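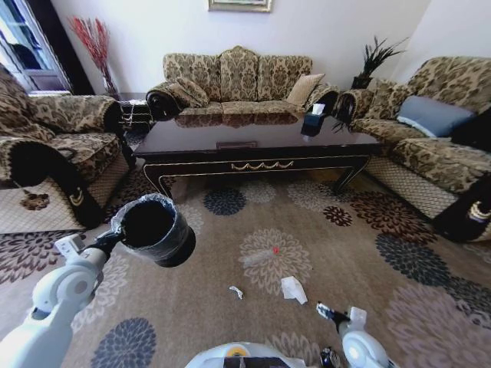
Dropped bin in the living room trial: what we found

Bustden Home Trials newsletter, 2025-05-31

Readers who follow the litter pickup work will know that we paused it in March. The robot dropped the bin it was carrying while Rasa Vasiliauskas was kneeling on the carpet beside it, putting out the next lot of rubbish. The bin landed near her hand. She wasn't hurt, and a small bin with a few tissues in it was never going to do much damage, but the robot let go of something it had been told to hold, with a person inside its reach. We treated it as a safety matter and stopped that day.

The task is a simple one. The left arm holds a lined bin at a tilt, open end up, and keeps it there. The right arm picks litter off the floor and drops it in. The work is done in a furnished living room, with the sofas, the coffee table and the big flowered carpet left where they are. Tissues, scraps of paper and empty drink bottles make up most of what goes down.

The fault was in our own task software, Ulby, which tells the arms what to do and in what order. When the right hand has an item over the bin, Ulby sends it a release command. On some runs that command went to both hands. The left hand did as it was told and opened.

Peter Vlček went back through the logs for all 643 runs done with that version. The stray release turned up in 16 of them. In most of those the bin didn't fall, as the left hand was told to close again straight afterwards and caught the rim before it had slipped far. From across the room that looked like a slight wobble, and the run sheets say "bin shifted" or nothing at all. The bin went all the way to the floor 2 times, the one in March and an earlier one that was put down to a badly seated liner.

That earlier drop is the part we should have handled better. The liner was folded over the rim on the side where the fingers close, it did look untidy, and we accepted it as the cause and moved on. If someone had opened the log for that run, the extra command was there to be read.
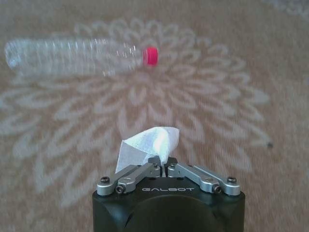
Why tissues and not bottles

Every one of the bad runs had a tissue or a bit of paper in the right hand. The reason is a retry. A light, crumpled item gives the fingers very little to push against, so Ulby can't always tell whether it is still being held or has already dropped into the bin. If it isn't sure, it sends the release a second time. The retry was written early on, when we were testing with one arm, and it was addressed to "gripper" with no side given. Once the second arm was added, that meant both.

Bottles give a clear reading when they are held and another when they leave, so the retry was hardly ever used with them. We had done a lot of our checking with bottles.

What has changed

Every gripper command in Ulby now has to name a side. A command without one is refused and the run stops where it is.

While the left arm is carrying, its hand is locked closed. It can only be opened by the put-down step at the end, with the bin resting on the floor.

Nobody kneels or reaches in near the arms during a run. Litter is put out with the arms parked and the stop button in the hand of a second person. This was already the written rule, but it had slipped – we were leaving the arms live between rounds to save time.

Any drop or shift of the bin now gets its log read before the next run, whatever the likely explanation.

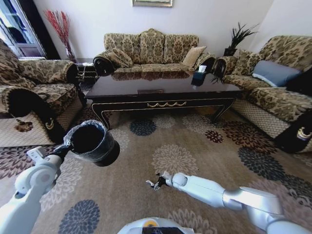

We restarted with the arms slowed and the room kept clear of people, then brought the speed back up in steps. Peter also replayed the recorded commands, 2779 in all, through the new version on the bench. The ones with no side were all refused.

There is one thing still open. The robot remains poor at judging whether a tissue has left its fingers, and the fix only makes a wrong guess harmless to the bin. Procházka is trying a short look at the open fingers from the wrist camera before any retry is sent. It adds about a second to each item, and we'd like to get that down.

The Stirnov kitchen trial runs on the same software and was updated before its arms were switched on again. If you have an older copy of Ulby on a two-armed machine, please stop using it and ask Rasa for the new one.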